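Launchpad > Features > Interviews

Print this article | E-mail to a friend

Filed under: Small Rockets, People, Launch Sites

Svenja Brandes has lost four rockets and she'd like to tell you about every one of them

22 April 2020

I called Svenja Brandes at her kitchen table, where she's been running a rocket company for the past few weeks. She had a mug in one hand and a kid's drawing of a launch tower taped up behind her head, and before I'd even asked anything she was telling me about a valve.

"It's always a valve," she said. "You can spend a year on the engine and then some little valve you bought out of a catalog decides it's had enough."

Brandes is the launch director at Skelside, the small outfit that's been flying sounding rockets off the coast at Nolte. Their current one is called Broltiven, it stands 8 meters tall, and if you've followed them at all you know it has had a rough couple of years. The first one never left the pad. The second left it sideways (her word!). The third did fine for a while and then didn't, and the fourth, last September, got up to almost 100 kilometers before the guidance quit.

I asked if September still stung.

"Oh, sure. I had my shoes off, I remember that, I'd kicked them off under the desk. And then the numbers just froze and I was sitting there in my socks." She laughed. "Bernd didn't say a word for maybe a minute, and Bernd never stops talking."

That would be Bernd Oltmanns, who runs propulsion and who joined our call halfway through from his garage. He's a big cheerful guy and he had opinions on pretty much everything, including my microphone. He wanted me to know that the engine on flight four burned for its full time. "Write that down," he said, so I have.

What surprised me was how little they changed afterward. I figured they'd have torn the whole thing up and started over – that's what people online were yelling at them to do. Brandes shook her head when I brought it up.

"If you change everything, then you don't know anything anymore. You've got a new rocket with new problems. We wanted the old rocket with one less problem."

So they went through the flight data, all 3968 channels and derived values of it, and they argued. Ingeborg Hinrichs, who came over from the avionics side of a railroad signal maker, was the one who kept pointing at a power dip just ahead of the freeze. It took her a while to win people over. Oltmanns admitted he was one of the holdouts.

"I was sure it was vibration," he said. "I'd have bet my truck on it. Good thing Ingeborg doesn't want my truck."

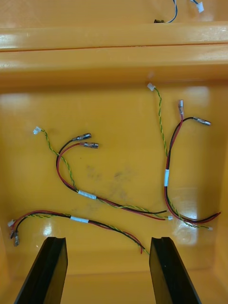 Small wire harnesses in an orange-yellow tray.

The fix, as Brandes explained it to me, was mostly a matter of giving the guidance computer its own battery and a smarter way of restarting. If it drops out now, it comes back knowing which way is up. They've tried it on the ground plenty, on a shake table they rent by the day from Skustov, and she sounded happy with it, though she wouldn't give me a launch date no matter how many times I asked.

We talked for a bit about money. Each flight costs them more than she'd like, and the investors read the same headlines as everybody else. Aivar Rätsep, who put in the first check and still comes out for launches, called her the morning after September and asked just one thing, which was when she'd have the report.

"He got 320 pages," she said. "I don't think he read past the pictures, but he called back and told us to keep going."

Did she ever think about quitting? She took a long drink from the mug before she answered that one.

"After the second one, yeah. I had a job offer and I'd even looked at apartments. Then Gunther found the bracket."

Gunther Grube is the pad chief, and the bracket is a piece of the launch rail that he dug out of the dunes, bent almost into a U. It's hanging in the control room now. She told me you can work out from the bend exactly which way the rocket went and how hard, and that she spent a whole weekend doing the math on the back of a pizza box. By Monday she'd turned the job down.

The next Broltiven is in the hangar at Nolte with its fins off, waiting until the full crew can get back in the building together. Oltmanns goes in by himself twice a week to look at it. I asked him what he does there.

"Check the valves," he said.

Print this article | E-mail to a friend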